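Rural Development Finance
Handout 6: Small grants and the village fund

Reading before the seminar: chapter 4 of the course reader, and the Tramgate summary sheet.

1. What a village fund is

A village fund is a pool of money held by a group of households and lent out in small sums. Members pay in, borrow in turn and repay with a low charge. An outside donor may add a starting grant. The donor does not choose the borrowers.

2. The Deder case

The Deder project began with 340 households in farming villages. Of these, 300 joined a fund in the first season. The others gave two main reasons: they had no cash to pay in before harvest, or they already owed money to a trader.

Each fund had 30 members. Loans went mostly on seed, poultry and school costs. The project had expected more spending on tools. Household spending of the ordinary kind (food, cleaning, small repairs) was not counted as a proper use at first, and this rule was dropped after members objected.

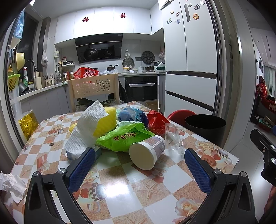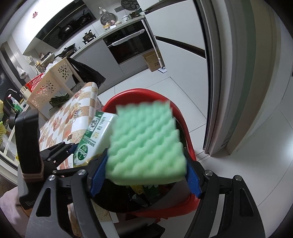 Note the effect of dropping the rule. Members reported their borrowing more openly, and the records became more useful. Repayment stayed at the same level.

3. The Bello case

Bello used the same model with a larger donor grant, equal to 100 per cent of members' savings. Meetings were well attended until the grant was paid, then fell away. Compare this with Deder, where the grant came in small parts over two years.

Questions of timing come up again in Handout 7. For now, keep apart:
- the size of the grant
- when it is paid
- who decides how it is used

4. Measuring results

Dương argues that repayment rates say little about whether a household is better off. A family may repay by selling an animal or by borrowing elsewhere. Tramgate therefore asks about meals, debts and livestock at the start and end of each loan.

For the seminar, bring one page on which of the two projects you would extend, and what you would change first. Use the figures in the reader, table 4.2. The column headed "active" includes members who have paid in but never borrowed.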